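Nomitz Fingertip Set for Kindero Grippers – Replacement Parts and Service Notice

Product code NF-283
Fits: Kindero two-finger gripper, single arm and double arm stations
Sold as: one pair, left and right, with screws

The Nomitz fingertip set is a pair of narrow fingers for small operating work: pressing buttons, moving slider knobs, switching toggles, turning selectors. It replaces the wide fingers that come with the gripper. Please read the service notice on this page before you order or install, also if you already own an older set.

Service notice, April

We received reports from customers, and we repeated the fault in our own workshop, that the older fingertips (code NF-60) can become loose at the base after long use with push buttons. The finger does not fall off. It turns a very small amount under load, and the point lands beside the button and not on its center. The controller sees contact force and reports a good press. For this reason the fault can stay hidden for a long time.

In our test the first missed press came after 1,153 cycles. The program did not stop and no error was shown. We noticed it only when we compared the press log with the signal from the button itself.
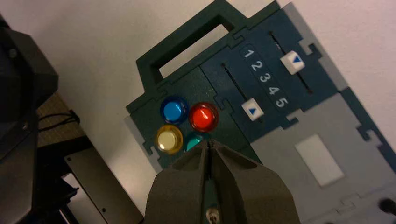 Fingertip point beside the teal button, wrist camera view.

The danger is not only a wrong result. A finger which lands beside a button pushes on the panel, and if the arm continues downward the panel can be moved or damaged. With a hand near the work area, there is also a risk of pinching. Do not hold the panel by hand while the arm is running, even at reduced speed.

What you should check

Stop the arm and switch off the drive power before you touch the fingers. Hold each finger near the point and try to turn it gently. If you feel any play, take the set out of use. Tightening the old screw is not a repair – the seat is already worn and the play comes back.

Check also your program. A press should be confirmed by the signal of the button, when the panel gives one. If you can use only the force value, set a lower limit for the travel, so the arm stops before it pushes the panel away.

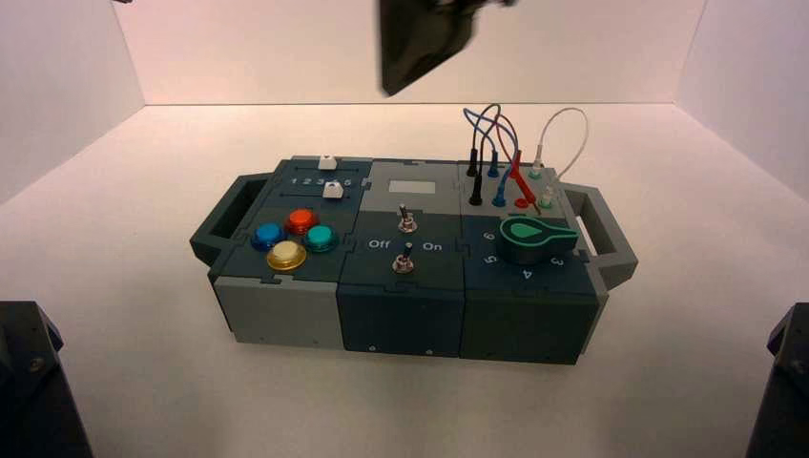

The new set, NF-283, has a longer seat and a second locking screw for each finger. The outside shape of the point is the same, so in most cases your taught positions stay valid, but please run every position once at slow speed after the change. We recommend to include different kinds of controls in this run and not only the buttons. A panel with push buttons, two toggle switches and a large rotary knob, like the three-module box we use, lets you try the fingers in several directions. Keep the point away from loops of wire above the jacks when you plan the path to the knob. A loose finger shows itself earlier on a knob than on a button, as turning loads the seat from the side.

Exchange of older sets

Sets with code NF-60 are exchanged without cost. Send the fingers together with the screws to our service partner Karunaratne, and write the arm type on the delivery note. Sets bought through Betent can be returned there also. The exchange takes normally 16 working days. If you need the station running in this time, you may go back to the wide fingers, but then the small buttons must be left out of the program.

In the box

Left finger and right finger
Four locking screws and two spare screws
Hex key
Printed sheet with tightening order

Installation remarks

Clean the seat with a dry cloth. Do not use oil or thread glue. Put in the upper screws first, close the gripper slowly until the points meet, then put in the lower screws. Open and close the gripper several times and check again for play. After the first day of work, check one more time.

The set is not suitable for lifting heavy parts or for work in liquids. For such use please see the wide fingers on the gripper page.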